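Two months with the Onach bench kit

I said back in June that I would write up the Onach kit once I had put enough hours on it, and a couple of people have written to ask where the post was. I've had it for two months now.

The Onach is a two-arm tabletop kit sold by Cattaneo. You get both arms, the base plate they bolt to, the controllers, the cables and a year of the software. It does not come with a table or walls. I paid $3,880 with shipping to Jerkotdale, and then spent another $258 on rail, corner posts and panels. Cattaneo sells a finished enclosure too, but it was out of stock when I ordered and I wanted to choose my own size anyway.

Assembly took me 12 hours over several evenings. The manual is printed, which I liked, and the drawings are clear up to the point where you start running cable. After that it more or less gives up. There is one page on cable routing and it shows a single arm from the back. I redid mine twice. The first time I left too little slack at the gripper and the wrist pulled against it on every turn. The second time I left too much and it caught on the elbow. My advice is to move each arm by hand through its full reach before you tighten a single tie.

The job I bought it for is laundry. More exactly, I want it to take small clothes and cloths out of a bin, flatten them, fold them and put them on a stack. Fabric is a hard test for any arm at this price and I knew that going in.

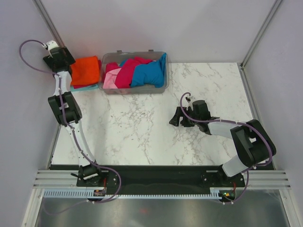

Single-layer cloths are where the kit does best. With a square cloth laid out flat, it gets a fold I would accept most of the time. Stacking is good too as long as the pieces are close in size. Garments are another matter. Anything with sleeves needs a lot of training runs, and I still have to step in when the grippers pick up two layers at once. Picking from a full bin is the weakest part. I get better results with only a few pieces in there.

The grippers are fine. They close evenly and they have not lost their setting once. I would like softer tips for thin fabric, and Cattaneo says a set is planned, with no date given.

The software is called Wastudby and it is the part I have the most complaints about. Recording a run is easy. Editing one is not. You can trim the start and the end, but if something goes wrong in the middle you have to throw out the whole run. It also forgets my speed limit after every update, so I now check that first thing before I power up the arms. There have been 3 updates since I got it.

Noise is low. I can run it with the door open in the evening and no one in the house complains. The joints on the right arm got warm after a long session, warmer than the left. I wrote to support and got a reply the next morning from Loredana Morelli, who asked for the logs and then sent me a settings file. It has run cooler with that file – I have left it in place.

Would I buy it again? For learning and for trying things out, yes. If you want your laundry done, keep your money. I'm going to start on towels next and will post the settings once they are stable.

Comments (3)

benchdog
Did you try the finished enclosure at all? I'm about to order and the panels look thin in the store photos.

Marta K.
Same problem with the speed limit resetting. I keep a backup of the config folder and copy it over after each update. Takes a minute.

pell_r
Could you share the settings file for the right arm? Mine gets warm too, also on the right side.

Related posts
Cutting aluminum rail without a miter saw
Wastudby: first notes on recording runs
Cable ties, clips and sleeves compared
What I keep on the spare parts shelf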